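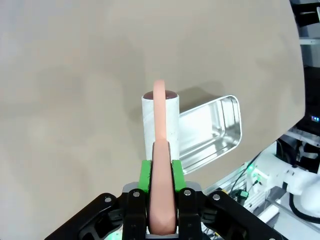 **yuzu_954**

# 古い集合住宅で洗面台の排水が遅いとき、どこまで自分でやっていいですか

築年数の古い賃貸に住んでいます。春ごろから洗面台の水の流れが悪く、顔を洗うと水がほとんど引かないまま残ります。市販の液体パイプ洗浄剤を2回使いましたが、翌週には元に戻りました。

確認したことは次のとおりです。

- ヘアキャッチャーは毎週掃除している
- 台所と浴室の排水は普通に流れる
- 洗面台の下はS字のトラップで、ナットは樹脂製
- 水漏れや強い臭いはない

トラップを外して中を掃除したいのですが、賃貸なので壊したときのことが心配です。管理会社のClekeoに電話したところ、点検は10月まで予約が埋まっていると言われました。自分で外しても問題ないものでしょうか。ワイヤー式のブラシを先に試すべきかも知りたいです。

6月30日

---

**ハイツ104**

樹脂ナットなら手で外れることが多いです。うちも同じ形で、年に一度は外して洗っています。

1. 下にバケツを置き、雑巾を敷く
2. 上下のナットを手でゆるめる。固いときはゴム手袋をはめる
3. パッキンの向きと順番を写真に撮っておく
4. 中の汚れを古い歯ブラシとぬるま湯で落とす
5. 元の順番に戻し、手で締める
6. 水をためてから一気に流し、つなぎ目を乾いた紙で拭いて漏れを見る

工具で強く締めるとナットが割れます。手で止まるところまで締めて、にじむようなら少しだけ足してください。パッキンが硬くなっていたら交換です。ホームセンターで売っていますが、径が何種類かあるので、外した現物を持って行くのが確実です。

汚れがトラップにほとんどなかった場合は、その先の床側の管が詰まっています。そこはワイヤーブラシの出番ですが、無理に押し込むと曲がり角で引っかかって抜けなくなることがあります。入らなくなったらやめて業者に頼んだほうが安く済みます。

---

**mizumawari**

重曹とお酢でいけます。うちはそれで直りました。

---

**north11**

重曹とお酢は泡が出るので効いた気がしますが、髪の毛はほとんど溶けません。石けんかすが少しゆるむ程度だと思います。熱湯を足すのもやめてください。塩ビの管は高温で変形します。使うならぬるま湯までです。

賃貸の件ですが、契約書の「小修繕」の項目を先に読んでください。トラップの掃除は入居者の負担と書いてある契約もあれば、設備に触れる前に連絡が必要という契約もあります。私の部屋は後者で、メールで一報を入れたらその日のうちに了承の返事が来ました。電話より記録が残るのでメールをすすめます。

それから、作業の前に洗面台の下の止水栓を閉めておくと、うっかり蛇口に触れても水が出ません。閉めるときに何回転させたか控えておけば、元の水量に戻せます。

ヘアキャッチャーを掃除しているのに詰まるなら、オーバーフロー穴(ボウルの上のほうにある小さい穴)の内側も見たほうがいいです。ここに汚れがたまって、はがれたものが下に落ちることがあります。細いボトル用のブラシが入ります。

---

**yuzu_954**

ありがとうございます。契約書には「排水口の清掃は借主」とだけあり、トラップのことは書かれていませんでした。メールを送って、返事が来てから外してみます。パッキンは現物を持って買いに行きます。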